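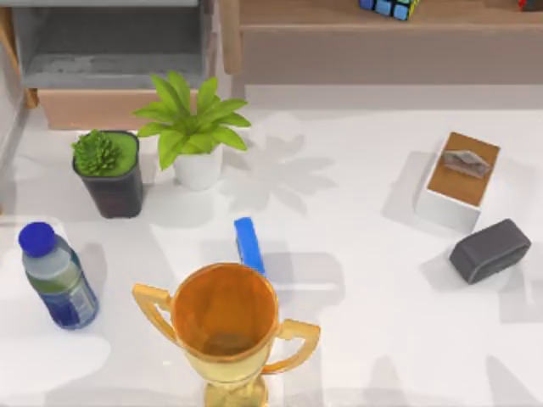
Simulated table, start state: trophy cup, bottle, two plants, tissue box, before any arm motion.

Notebook › Simulation › Entries

22 February 2025

Today I worked on the scene rules for Grillgate. Tùng Huỳnh asked me to write down what we accept as a valid start state, so that the Wada runs and the Plakach runs can be compared.

Rules as they stand now:

1. At reset both arms are parked outside the view of the table. If a finger is visible, the reset is rejected.
2. Every object must be at rest for 3 seconds of simulated time before recording starts.
3. Partial hiding is allowed. The blue object behind the cup is a good case – its rounded end is visible, so it stays in.
4. A bottle may lie on its side. I had forbidden this in September, but I think now it was too strict.
5. Things on the cabinet behind, like the Rubik's cube, are background. They are never named in a task.

Open point: names. I do not know what to call the dark grey rounded block. I wrote "speaker", Tùng wrote "eraser". Until we check the asset list, it is "dark block" in all task texts.

Second open point: shadows. Large soft ones fall on the white top from things outside the view. I would keep them, but the Gimard checklist asks for a fixed light in the first 300 resets. I follow the checklist for now and will vary the light after that, up to 1,000.

To do: run 10 resets with rule 2 switched off and compare the object poses.

Tags: simulation, reset rules, good practice
Contact the notebook editors | Back to top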